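Lemon season, and the marmalade that finally set

September at our place means lemons. The tree came with the house, it gets no care at all, and every year it goes completely mad. I picked until the ladder wobbled and there were still more at the top (the possums can have those).

So I have been making marmalade! I've had four winters of runny syrup and one batch you could have fixed a roof with, and this year I rang Iresha Khondokar, who used to run the preserves stall at the Grondale market, and asked her to talk me through it properly.

What I changed

First, the overnight soak. I used to skip it. Now I slice the fruit thin, tie the pips in a bit of muslin and leave the whole lot in water until morning. The peel goes so soft and the kitchen smells wonderful when you walk in at six.

Second, I simmer the peel before any sugar goes near it. If you can't squash a piece between your fingers, keep going. Mine took ages and I read half a novel standing up.

Third, a wide pan. I borrowed Margaux's big one, and the colour came out a lovely clear gold instead of that tired brown I'd got used to.

I filled 14 jars from the first boil and I've already given five away. Selvaraj had his on toast with sharp cheese, which I was rude about until I tried it.

The leftover lemons

There are always some that miss the pot. A few of my favourite ways to use them up:

Lemon and honey in a big mug, with a slice of ginger if there's any in the drawer. I have one every afternoon at this time of year, and on cold days I have two.
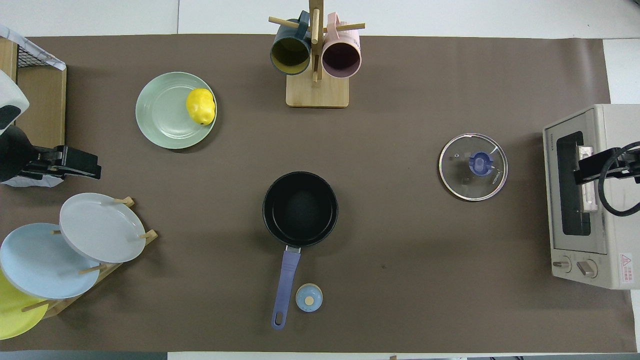
Frozen juice. Fill an ice tray, tip the cubes into a bag, and you've got lemon for dressings right through summer.

Lemon salt. Grate the zest from a couple of lemons into 200 grams of flaky salt, rub it together with your fingers and dry it in a low oven. Brilliant on roast potatoes!

Next up is a batch with a splash of whisky in it. Iresha says to stir it in right at the end, off the heat, so I'm off to find more jars.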